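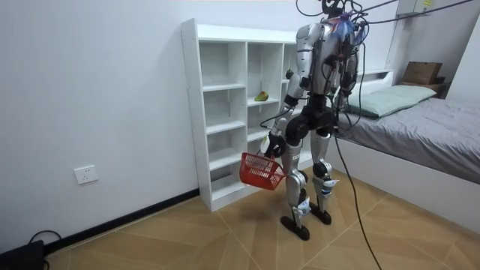
White cube bookcase and red mesh basket, small bedroom.

Cube Shelf FAQ
198 shares | 40 comments

Can I keep fruit on an open bookcase?
Yes, for a few days. Pick a middle shelf out of direct sun and leave space between pieces. Wipe the shelf afterward.

My unit has no back. Is that a defect?
No. The Lasach is sold open-backed. A back panel can be ordered separately under part number 2514.

What are the small holes along the front edge?
They are pre-drilled. Leave them open if you don't need them.

Is a plastic shopping basket okay for clearing shelves?
It works well for light items. Small things can slip through the slots, so line it with a towel.

Does it have to be fixed to the wall?
Yes, including in bedrooms.

Answers by Eirini Christodoulou, Imrie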